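Stikstead Slotted Basket, Royal Blue
Item 434. Page updated 5/20/18

A basket for the stuff that lives on your floor. It has no lid, no app and no opinion about how long that sock has been there.
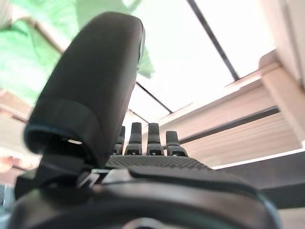 Daylight from the skylight, sloped ceiling.

Molded plastic with a glossy rim. Wipe it down when you remember, which for most of us is January.

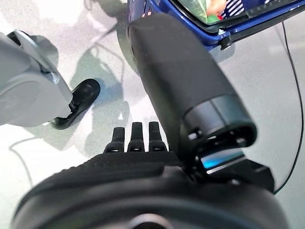 Blue, at floor-tidying time.

Ships flat-rate from our Dellura warehouse. Orders over 100 dollars ship free — that's a lot of baskets, but we won't stop you.

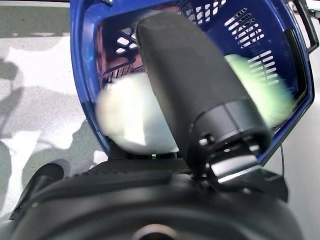 Stikstead makes this one in a single size, so measure your shelf first. The slots run through the walls and let light in, and a couple of fuzzy things fit in the bottom with room to spare. Returns accepted for 6 weeks, empty please.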